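4.2 Custom textures and how players read them

We now come to the part of the study we most enjoyed running: what happens when players of a block-building game swap the default textures for a set drawn by someone else. Earlier work by our group dealt with frame rate and memory. What interested us this time was reading, by which we mean how quickly a player can tell one block from its neighbour while walking, digging or building at speed.

We drew two texture packs for the purpose, Skotik and Dinus. Skotik keeps strong outlines and a small palette, with eight shades for all the stone types together. Dinus is painterly, full of soft edges and lovely mottled greens, and it was the clear favourite when players were shown still pictures of it. Both packs were loaded into the same world, a hillside village we called Busitz, and all players followed the same path through it at dusk, when the game's light is least kind to fine detail.

The results delighted us! Players using Skotik found the hidden ore seams sooner and misplaced fewer blocks when repairing the village wall, even though many of them had told us beforehand that they would rather play in Dinus (and several went back to Dinus as soon as the session was over). Roughly 70 per cent of the mistakes made in Dinus came from a single pair, gravel and weathered stone, whose average brightness is almost the same. Once Aleksandra Krawczyk had redrawn the gravel with a coarser grain, that pair stopped standing out in our logs.

Glass was a wonderful puzzle of its own. A see-through block has hardly any colour to call its own and takes most of its look from whatever lies behind it, so the artist has only the edges and a few bright streaks to work with. Everyday clear objects behave in much the same way (Figure 2).
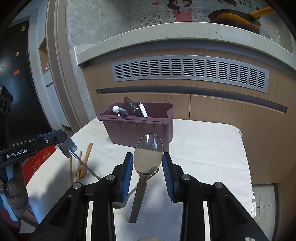

Figure 2. A transparent spoon between two ribbed blue pads, with bright reflections near the top of the bowl.

In Skotik we gave glass a firm border and a short diagonal streak; in Dinus the border was left out and the streak was longer. Players walked into the Dinus windows far more often, above all where panes stood in front of water. We scored these collisions with the Pichler tool described in Section 2, counting a bump only when the player was still pressing forward on contact.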